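6 min read
This site uses cookies to remember your reading preferences. Accept all | Manage settings

3.2 Play kitchen layouts and the grouping of items

The second part of the study looked at how toy kitchen items are distributed over a tabletop before any sorting is requested. Earlier work by our group (Palaniappan and Belhaj, in preparation) used real kitchens in Droltinitz and found that household members differ widely in what they treat as belonging together. Real kitchens, however, bring fixed cupboards and long habits into the result. A bare white table with a small stock of toy food and dishes removes both.

The stock was drawn from a pool of 33 items held at the Flatwood site. Each layout used a subset of the pool, with 12 items as the upper limit. Items were classed as food, container, flat dish, cookware or hand tool. A condiment bottle was classed as food regardless of its size, following the Susov coding scheme. Where an item could be placed in two classes, both coders recorded their first choice and the disagreement was kept in the data. The colander produced most of these disagreements. Joyce Mohamedi coded it as cookware on the grounds that it is used at the stove or sink, and Mahmoud Naciri coded it as a container.

For each layout we recorded three relations: resting on, resting in, and standing alone. An item counted as resting on another if any part of its weight was carried by it. An overhang did not change the code. Distances between items were measured from center to center along the tabletop, and two items closer than 10 cm were marked as neighbors. Items within the same class that were also neighbors were treated as a group. Nesting was coded separately, as it hides the lower item from some positions and lowers agreement between coders. 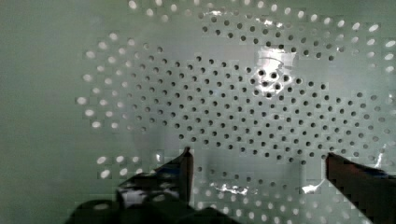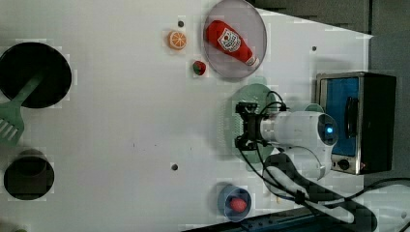
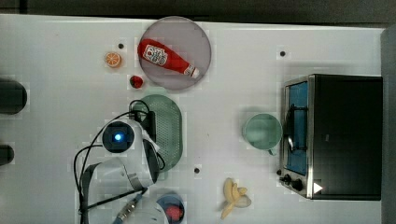
Figure 4. Toy kitchen layouts, Flatwood site. The first view shows a perforated surface at close range; the second and third show the tabletop from above.

The resting-on relation was the most stable of the three across the 275 coded layouts. Coders agreed on it in nearly all cases, including those in which the upper item was almost as long as the lower one was wide. The ketchup bottle lying diagonally across the translucent plate in the third view of Figure 4 is of this type, and it was coded as food resting on a flat dish. Toy fruit was harder to treat. The orange and the small red fruit to the left of that plate stand on the table itself, and whether they form a group depends entirely on the distance threshold. Raising the threshold by a few centimeters merged many such pairs and also drew in nearby dishes, so the original value was retained. The effect of the threshold on class counts is taken up in Section 4.

Contact: Sanaa Shehata, Dawber | All rights reserved | Back to top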